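Doors Open at the Travcombe Water Works

The city opens the water works once a year, on a Thursday in September, at an hour when most of the people who pay for the water are at work.
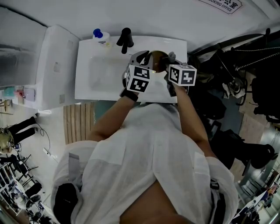
I have lived in Travcombe for 11 years and had given the place no thought at all, apart from one bad weekend when the taps ran tea-colored and everybody on my street became a chemist. So I took the afternoon off and joined the 2:15 tour, which left at 2:40 because the school group ahead of us had discovered the echo in the pump hall.

You sign in at a folding table by the gate. They give you a hard hat, a sticker with your first name on it and a bottle of water. The bottled water was from Ollstead, the next town over. I looked at the label for a while and then put it in my bag.

The tour begins at the intake, a concrete box beside the river with a screen across its mouth. The guide was a tall woman in rubber boots who had been at the plant most of her working life and had a grudge against leaves. Leaves, we learned, are the enemy from October on. The rest of the year it's weeds and the occasional lawn chair. A man at the back asked about fish. Fish are fine, she said, fish have sense.

From there you climb to the settling basins, and I'll admit that I liked the settling basins more than I have liked some vacations. There are 4 of them, long and open to the sky, and what happens in them is that dirt sinks. A chemical goes in first to make the small dirt clump into bigger dirt, and then everyone waits. The water moves so slowly that you have to pick out a speck and stare at it. Several of us did. The guide has clearly seen this before and gave us a few minutes.

The filter building is newer and smells like a swimming pool that has gone into the insurance business. The beds are sand over gravel, and every so often they get run backward to flush out whatever they've caught. We were promised a backwash at three o'clock. At three o'clock a pipe knocked twice, the guide spoke into her radio, and we were promised a backwash at three-thirty. I never saw it. A couple from my group stayed behind to wait and I hope they made it home.

The pump hall is the showpiece. It's brick, with tall arched windows and a tile floor somebody obviously mops with feeling. The old pump, a Vasić, takes up one whole end. It hasn't moved a drop since before I was born, but they keep it painted green and polish the brass plate, and it has its own rope. The pumps that do the work are down a flight of stairs, gray, waist-high and about as handsome as filing cabinets. They got no photographs while I was there. The Vasić got all of them, including two of mine.

Then there was the control room, which we viewed through a window. One man, three screens, a sandwich. Someone asked whether he could shut off the water to a single house if he wanted to. The guide said no, that was billing.

The part I'd recommend to anyone is the tasting. In the old workshop they had set out three pitchers on a long table: our tap water, the tap water from Ollstead, and something filtered through a Workik countertop pitcher, all marked only with letters. You drink, you write down your favorite, you drop the slip in a coffee can. I swished and took it far too seriously. I chose B with complete confidence, and B was Ollstead. I'd thank the water works not to share that with my neighbors.

Upstairs is a small exhibit, mostly maps. The oldest pipe still in service runs under Mill Street and is 128 years old, which explains a few things about Mill Street. There's a section of it, retired, sliced open so you can see how narrow it has grown inside, with a crust like the bottom of a neglected kettle. Next to that is a case of things found in the screens: spoons, a trophy for bowling, one very good boot. A printed card says visitors are welcome to claim the boot.

Practical matters. Parking is in the gravel lot past the gate, and the sign for it faces the wrong way, so you'll see it as you leave. They cap the day at 300 visitors and you need to reserve, although the person at the folding table didn't seem to be checking anyone against anything. There are a lot of stairs, most of them the metal kind you can see through. If that bothers you, skip the walkway over the basins and look from the side. The restroom is behind the workshop. Snacks were oatmeal cookies, gone by 3:45.

I rode home past the reservoir, had a glass from the kitchen tap and tried to taste the difference again. I think it's the pipes. We're not that far from Mill Street.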